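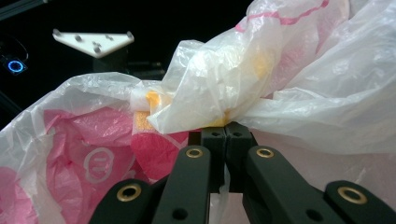

4.2. Consignes de préhension pour les emballages souples

La norme interne que nous avons héritée du site de Perasgate comportait une seule phrase sur les sacs plastiques : « saisir l'objet par sa partie rigide ». Les rédacteurs pensaient sans doute à un carton. Un sac n'a pas de partie rigide, et l'opérateur consciencieux qui en cherche une finit par pincer ce qui se trouve à l'intérieur. Nous avons donc remplacé cette phrase par deux règles, éprouvées sur 300 démonstrations réparties entre Perasgate et Kelville.

La première concerne le point de prise. Lorsque le sac présente un col resserré, les doigts se ferment sur le col, jamais sur la panse (première figure). Le contenu visible par transparence ne constitue pas une cible, même s'il est d'une couleur engageante. La seconde concerne l'approche : les mors restent ouverts jusqu'à ce que le film se trouve entre eux, et l'opérateur marque un arrêt avant de fermer. Le protocole Hollis, dont nous reprenons par ailleurs la grille d'annotation, recommande ici une fermeture « fluide et naturelle », formule que chaque annotateur a interprétée selon son tempérament.

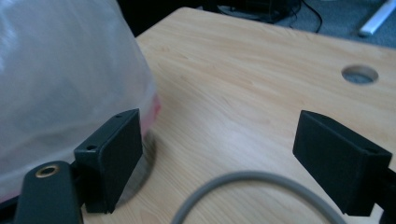 Figure 2. Approche d'un sac plastique translucide à l'aide de la pince tenue à la main.

Reste la question du plan de travail. La charte Tronard exige une surface « libre de tout élément étranger à la tâche », câbles compris, exigence qu'aucun de nos deux sites n'a su respecter au-delà de la première matinée. Nous tolérons un câble sur la table à condition qu'il ne passe pas entre les doigts au moment de la fermeture. Tout essai contrevenant est conservé, mais étiqueté comme non conforme ; 10 essais de Kelville ont reçu cette étiquette, dont une partie après un débat assez vif sur le sens du mot « entre ».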